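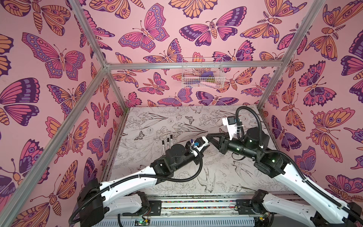

Can patterned wallpaper be used in a small craft corner without making it feel crowded?
A busy pattern works well in a small corner when the work surface stays pale and the storage is kept up on the wall.

Havton Introduces Moth Garden Wallpaper and Matching Line-Drawn Surface Covering

Company's first coordinated collection for craft corners, hobby nooks and small workrooms goes on sale in November

August 16, 2019 - Havton, a maker of wall and surface coverings for the home, today announced Moth Garden, a collection made up of a butterfly and moth wallpaper and a light gray surface covering printed with fine black line drawings. The two are designed to be used together in small spaces where people draw, sew, wrap gifts or work on models. Both will be available in November through the company's own shop and through the retailer Odov.

The wallpaper has a pink ground. The butterflies and moths are drawn with heavy dark purple outlines and filled with salmon pink, orange, lavender and deep purple. It comes in a large scale and a small scale. The large scale is meant for side walls, and the small scale for a back wall, where it sits behind the work and is looked at for longer stretches. Customers can also buy one scale only and use it throughout.

The surface covering is called Meadow Line. It is printed with flowers, leaves, long blades of grass, birds and butterflies, all in thin black line on light gray. It can be laid on a table, a shelf or the floor of a nook.

"We had requests for a strong wallpaper for small areas for several years, and we kept answering them with small, quiet patterns," said Loan Thái, head of design at Havton. "People would put those up and then write to tell us they wished they had gone bolder. Moth Garden is a large drawing with a lot of color in it. We tested it in closets, under stairs and in a space between two bookcases, and we were happy with it in all of them."

The drawings

The wallpaper was drawn by Định Ninh, a staff illustrator who joined Havton from a greeting card studio. The insects are not copies of particular species. Ninh started from field sketches and then changed the wing shapes and the spots to suit the repeat. Several of the moths have eye spots and feathery antennae, and the butterflies have rows of spots along the edges of the wings.

"The outline came first," said Ninh. "I drew everything in one dark color and we pinned it up at full size for a few weeks before any fill color went in. Orange was the last one added. The early proofs were pink and purple only, and from across the room the wings ran together."

Meadow Line was drawn separately, with a technical pen, and scanned at full size. The lines were left as they were drawn, including places where the pen ran a little heavy. A few of the leaves are darker than the rest of the drawing and run on a slant across the width, which helps to hide the seam when two lengths are placed side by side.

Testing in use

Before settling on the final colors, Havton put up trial panels at a workroom in Âu, the company's design studio, and left them in place while the room was being used. The setup followed the way the company expects customers to use the collection: paper on the left, back and right, Meadow Line underfoot or under hand, and a white wire basket hung on the back wall to hold cloths and small supplies. Markers and other tools were kept standing upright at one side of the work area.

The wire basket was chosen over a solid box after a short trial of both. With wire, the pattern can still be seen through the mesh, and folded cloths are easy to find. Havton does not make baskets and will not be selling one with the collection. Any light basket with a flat back will do. The company recommends fixing it to the wall or to a rail and never to the paper itself.

"The thing I was worried about was finding things on the surface," said Garba Odukoya, product manager for the collection. "A gray sheet covered in line drawings sounds like a place to lose a needle. Pins and needles do need a dish, and I would say that to anyone who sews. Markers, scissors and spools are no trouble. A white marker with a black cap shows up fine, and so does anything with some color to it."

The trial also led to a change in the gray. The first version was close to white and gave off a glare under a desk lamp. The version going on sale is one step darker.

Putting it up

Moth Garden is a paste-the-wall paper. It can be hung on plaster, on painted drywall or on smooth boards that have been primed. Boards are a good choice for renters and for anyone building a freestanding nook, as the boards can be papered flat on the floor and then stood up and joined at the corners.

Havton suggests the following order of work:

Hang or stand the back panel first, with a full butterfly or moth near the top center.
Add the left and right panels, starting from the back corner and trimming at the front edge.
Lay Meadow Line last and trim it to meet the wall panels.
Leave everything for 24 hours before putting up rails or baskets.

The pattern does not have to match at the corners when the two scales are used together. When the same scale is used on all sides, a match can be made by following the marks printed on the selvage.

Meadow Line is supplied on a roll and has a low-tack backing. It can be lifted and laid again while it is being positioned. The surface is sealed and can be wiped with a damp cloth. Water-based marker wipes off if it is cleaned the same day. Permanent marker does not, and the company advises using a scrap sheet underneath when working with it. Meadow Line is not suitable as flooring for a room that gets regular foot traffic.

Prices and availability

Moth Garden will be priced at $37 a roll in either scale. Meadow Line will be priced at $9 a foot, cut to order. Sample sheets of both can be requested now and are free of charge, including shipping within the United States.

The first printing of the wallpaper is limited to 1000 rolls. A second printing is planned for the spring, and customers who want paper for a large project are asked to order all of it at once so that the rolls come from the same batch. Batch numbers are printed on the end label of each roll.

Odov will carry the wallpaper and Meadow Line in its stores and online. Toàn Đàm, buyer for home decoration at Odov, said the retailer had been looking for a pattern aimed at hobby spaces.

"Most of what we stock is bought for bedrooms and living rooms, and people with a sewing corner pick from that," said Đàm. "They ask our staff what goes with a plain gray table or what goes behind a pegboard. With this one they can pick up the wall and the work surface on the same visit. We will have both scales on display next to each other, as it is hard to judge the size of a butterfly from a small swatch."

Printing of both products is being carried out by Trustorus, which has printed Havton's wallpapers since the company moved away from vinyl. Brock Lapointe, production manager at Trustorus, said the dark purple outline had needed several rounds of proofing.

"It is a wide line and it sits next to a light pink, so any drift shows," said Lapointe. "We slowed the press down for this job. The line drawing was easier. It is one color on gray and it ran clean from the start."

A second colorway of Moth Garden, on a pale green ground, is in proofing. Havton has not set a date for it. Meadow Line will stay in light gray for now.

About Havton

Havton designs and sells wallpaper, shelf paper and surface coverings for homes and small studios. The company employs 510 people in design, sales and distribution. Its design studio, Âu, produces all of the company's patterns by hand before they are prepared for printing.

Press samples

Members of the press can request sample sheets of Moth Garden in both scales, a length of Meadow Line and a copy of the hanging instructions from the Havton press office. Requests should include a mailing address and the name of the publication. Loan Thái and Định Ninh are available for interviews by phone through the end of November.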